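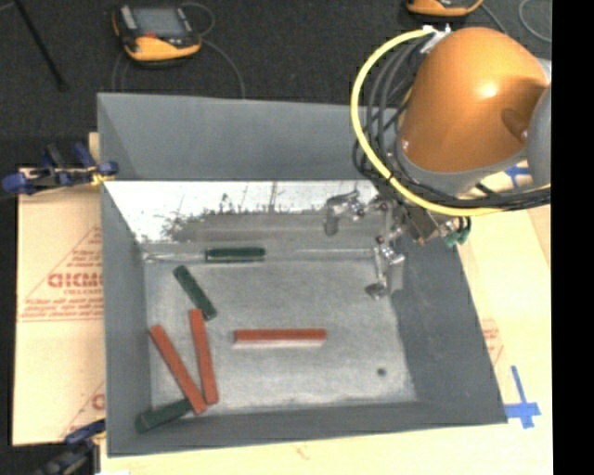 회색 통에 담긴 초록색과 주황빛 도는 빨간색 블록.

케르스틴 티데만은 인터뷰를 시작하기도 전에 기자의 녹음기부터 트집을 잡았다. "그거 켜 놓으면 사람들이 말을 예쁘게 하려고 애쓰거든요. 저는 안 그러겠지만, 읽는 분들은 감안하셔야죠." 오툴턴에서 버스로 두 정거장 떨어진 동네의 찻집이었고, 그는 홍차를 시켜 놓고 한참 동안 손을 대지 않았다.

티데만은 정리 수납 업계를 오래 취재한 기고가다. 한때는 그 업계에서 일하기도 했다. 수납용품 회사 레스투스의 상품 설명을 쓰는 일이었다. 올해 2월에 낸 책 『빈 선반』은 242쪽짜리 얇은 책인데, 집을 비우면 삶이 나아진다는 주장을 꽤 끈질기게 의심한다. 출간 뒤로 항의 편지가 적지 않게 왔다고 한다. 무엇에 화가 났더냐고 물었다.

"대부분은 책을 안 읽고 쓴 편지였어요. 제가 지저분하게 살라고 권했다는 거예요. 저는 그런 말을 한 줄도 안 썼습니다. 저희 집도 치우고 살아요. 제가 물은 건 딱 하나예요. 치우면 행복해진다는 말을 누가 확인해 봤느냐."

확인한 사람이 정말 없었을까. 티데만은 책을 쓰면서 업체들이 홍보물에 인용하는 설문을 모아 봤다. 그중 질문지를 끝까지 보여 준 곳은 두 군데였다. 한 곳은 수납 강좌 수료식 날 강의실 출구에서 설문지를 돌렸다.

"수강료를 낸 사람한테, 강사가 옆에 서 있는데, 만족하시냐고 묻는 거죠. 뭐라고 하겠어요? 저라도 만족한다고 적고 나왔을 겁니다. 반년 뒤에 그 집에 가 봤느냐고 했더니 담당자가 그건 사생활이라고 하더군요. 틀린 말은 아니죠. 그런데 그러면 반년 뒤에 어떻다는 말도 하지 말아야 하는 것 아닌가요."

그가 직접 가 본 집은 있다. 빅턴에서 수납 상담을 받은 가정 26곳에 연락해 방문을 부탁했고, 상담 이듬해에 허락한 집들을 찾아갔다. 이걸 조사라고 부르지는 않는다고 그는 몇 번이나 못을 박았다. 표본도 작고, 문을 열어 준 사람들은 애초에 보여 줄 만하니까 열어 줬을 것이라고 했다.

"그런데도 재미있는 게 있었어요. 잘 유지되는 집은 원래 물건이 적은 집이었어요. 상담사가 와서 한 일은 이름표를 붙인 정도고요. 물건이 많던 집은 다시 많아졌습니다. 통이 늘어서 전보다 더 좁아진 집도 있었고요."

통 이야기가 나오자 말이 빨라졌다. 책에서 가장 신랄한 장도 수납 상자를 다룬 장이다. 버리라고 가르치는 사람들이 왜 그렇게 많은 상자를 파느냐는 것이다.

"레스투스에 있을 때 '당신의 하루를 되찾아 주는 상자'라고 쓴 적이 있어요. 뚜껑 달린 네모난 상자였습니다. 그 문장을 쓰는 데 오후를 다 썼으니 제 하루는 확실히 잃어버렸죠. 부끄럽냐고요? 조금은요. 월급은 꼬박꼬박 나왔어요."

기자는 이쯤에서 반론을 꺼냈다. 책이 나온 뒤 가장 많이 인용된 비판은 정리 상담사 키두스 카사의 서평이었다. 카사는 티데만이 업계에서 제일 허술한 곳만 골라 때렸다고 썼다. 실제 상담의 대부분은 이사나 사별, 출산처럼 살림이 갑자기 달라진 집에서 이루어지고, 그런 집에서는 행복 같은 말을 꺼내지도 않는다는 것이다. 기자가 따로 전화했을 때도 카사의 생각은 그대로였다.

"돌아가신 아버지의 옷장을 혼자 못 여는 분들이 있습니다." 카사의 말이다. "저는 옆에 앉아 있다가 봉투를 벌려 드려요. 그게 제 일의 절반입니다. 티데만 씨 책에는 그런 오후가 안 나와요. 광고 문구를 쓰던 분이라 그런지 광고 문구하고만 싸우시더군요."

이 말을 전하자 티데만은 드물게 고개를 끄덕였다.

"마지막 말은 좀 아프네요. 그 서평은 읽었고, 절반쯤은 맞다고 생각해요. 사별한 집 이야기를 뺀 건 제가 게을렀던 겁니다. 다만 카사 씨가 하는 일은 정리라기보다 곁에 있어 주는 일이잖아요. 그럼 그렇게 부르고 값을 받으시면 돼요. 왜 거기에 '공간이 바뀌면 인생이 바뀐다'는 간판을 거느냐는 거죠. 그 간판은 제가 사진도 찍어 뒀습니다."

카사의 사무실에 그런 간판이 있는지 물어보니, 카사는 전에 쓰던 것이고 지금은 뗐다고 했다. 언제 뗐는지는 기억나지 않는다고 했다.

두 사람이 가장 크게 갈리는 대목은 아이들 방이다. 요즘 수납 강좌는 초등학생반까지 생겼다. 반 베이크라는 교육 업체는 27주짜리 과정을 내놓으면서 정리 습관이 집중력을 키운다고 광고한다. 카사는 과정이 너무 길다고 보면서도 취지에는 찬성한다. 자기 물건의 자리를 아는 아이가 덜 혼난다는 이유에서다. 티데만은 취지부터 의심한다.

"집중력을 어떻게 쟀는지 문의했더니 학부모 후기를 보내 줬어요. 후기는 측정이 아닙니다. 그리고 아이가 덜 혼나는 게 목적이면 부모가 덜 혼내는 방법도 있지 않나요? 그건 돈도 안 드는데."

아이가 장난감을 바닥에 늘어놓는 데에는 나름의 까닭이 있다고 그는 말한다. 어제 하던 놀이를 오늘 이어서 하려면 그대로 있어야 한다는 것이다. 조카의 방에서 종일 그걸 지켜본 적이 있다고 했다. 기자가 그것도 후기 아니냐고 묻자, 그는 그제야 웃으면서 식은 홍차를 들었다.

"맞아요, 후기죠. 그래서 책에는 안 넣었어요. 조카 하나 보고 쓴 문장을 저도 남의 책에서 보면 밑줄 긋고 물음표를 달 겁니다."

다음 책도 같은 주제냐는 질문에는 손을 저었다. 출판사는 속편을 원하지만 같은 소리를 한 번 더 하면 자기도 간판을 거는 셈이라고 했다. 요즘은 중고 가구 시장을 들여다보고 있는데, 버린 물건이 어디로 가는지 물어보면 시원하게 답해 주는 사람이 드물다고 한다. 기증했다는 책장이 정말 누군가의 집에 가 있는지, 창고에 쌓여 있는지.

"다들 현관 밖까지만 이야기해요. 현관을 나가면 없어진 걸로 치는 거죠. 트럭 뒤를 따라가 본 사람이 있나 찾고 있습니다. 아직은 저밖에 없는 것 같은데, 저는 운전을 못 해요."

돌아가는 길에 기자는 그의 집 거실을 보여 줄 수 있는지 물었다. 티데만은 거절했다. 깨끗하면 위선자라고 할 테고 어질러져 있으면 그럴 줄 알았다고 할 테니, 어느 쪽으로든 기사에 쓰일 거실은 내주고 싶지 않다고 했다.

인터뷰는 2022년 7월 6일에 진행했고, 키두스 카사와의 통화 내용은 본인의 확인을 거쳐 실었다.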